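Bench notebook – storage and display, small ceramics
March, second entry, started 9:40

Continuing from the last entry on lidded jars and the small picket rack. The purpose is still the same: settle how the jars get handled, stored and listed before the Kornar shelves are emptied, and find out whether the rack is worth keeping as the standard holder for this size.

Jars on the bench for this session, by working name:

Green, large lid, brass ring on a ribbed rosette.
Yellow-green, ring pull, faint leaf-like marks on the body.
Pale blue, small, brass fitting on top.
Cream, tan brown lid with a round knob, twisted cord and tassel.

The old Rurkow list has them all under "tea jar, misc." That heading is useless for finding anything. Proposed heading is glaze color first, then type of lid pull (ring, knob), then cord yes/no. Ostap Levchenko wants height in as well. Agreed, but height with lid on and height with lid off are to be separate columns. The Rurkow list mixes the two and some entries can't be recovered without measuring again.

Lids. All lids are to be lifted by the fitting only for inspection, and held by the rim for any move longer than the width of the bench. The ring swings, so a lid carried by the ring will tilt as soon as the hand changes direction. Rim hold is slower and leaves prints on the glaze. 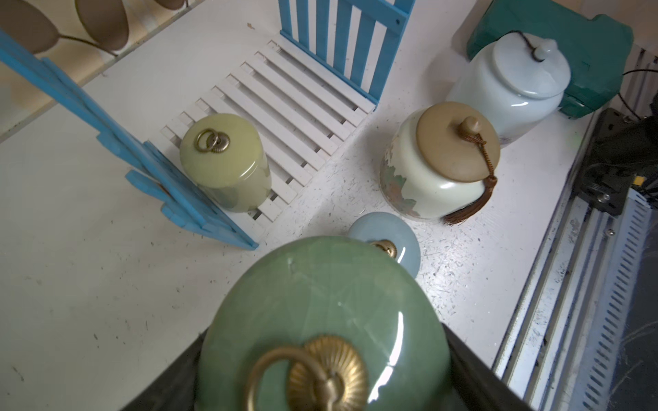
Prints come off with a dry cloth. No glass cleaner on anything with crackle until somebody has looked up what it does in the lines. I have a note from Enville saying water and a soft brush, nothing else, but the note doesn't say which glaze it refers to and I can't find the first page of it.

Tassel. The cord on the cream jar is to stay on. Last time it was taken off for weighing and put back with the knot on the wrong side, and it took longer to correct than the weighing did. Weigh with cord, write "with cord" in the remarks. Scale reads to the gram, which is enough. Cream jar with lid and cord: 635 g. Repeated after moving the scale to the other end of the bench, same reading.

Rack. Two tiers, white slats for both shelves, blue picket panels at the sides, screwed. Observations:

1. Slat shelves are fine for a jar with a flat foot. A narrow foot can land with its edge over a gap and the jar then leans slightly. Turn the jar until it sits, or move it one slat over.

2. The pickets hide labels. Anything with a label goes label outward, toward the open front, and never tight behind a side panel.

3. Screws. They should be checked with a hand driver before loading, quarter turn at most. The heads are small and will strip. Spares are in the Szilágyi tin, which holds a box marked 100 that has clearly been dipped into for other jobs.

4. Load. I wrote 2000 g on the rack's tag as a limit for the upper shelf. This is a working limit I chose and has not been tested to failure. Ostap thinks it is low. He is welcome to test the other rack.

11:15 – tried the ring-pull jars on the lower shelf by themselves, with the upper shelf left clear so that there is room to get a hand in over the lids. Reaching in from the front is workable. Reaching over the side panel is not, the picket points catch a sleeve. Rule for now: front access only, back jar in first and out last. 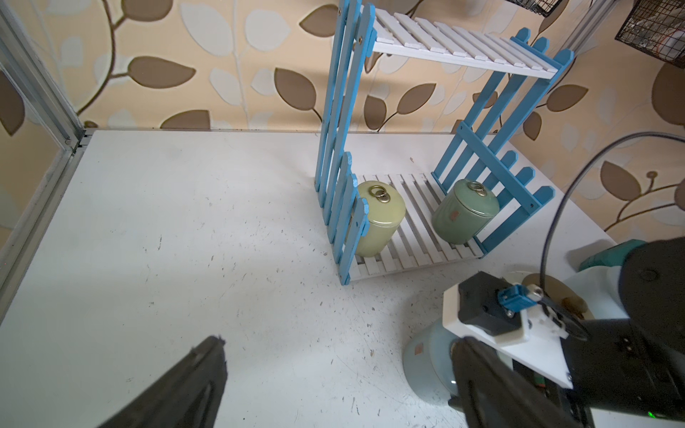 Lower shelf, yellow-green jar left, sage-green jar with orange label right. Tabletop still to be wiped.

Surface. The white top shows every speck and some of the marks are scuffs that won't wipe off. Grit under an unglazed foot will add more. Wipe before each session – dry first, then damp – and lift the jars, don't slide them. I'd like a thin felt sheet under the rack but it has to be pale, a dark one makes it hard to judge the glaze colors by eye.

Wrapping, for the move out of Kornar. Lid and body wrapped separately, same box, same number on both. Tissue against the glaze, then foam. Ring pulls folded flat and a pad of tissue laid over the fitting so the ring can't knock against the lid. Box size 12 on the supplier's sheet fits the larger jars with foam on all sides. The small ones can go two to a box with a card divider.

Open items:

Find page one of the Enville note.
Add lid-on and lid-off columns to the list, remeasure where unclear.
Order pale felt, card dividers.
Recount the screws and write the real number on the box.
Ask Ostap whether the orange label is a maker's label or one of ours. If ours, it needs an entry in the list.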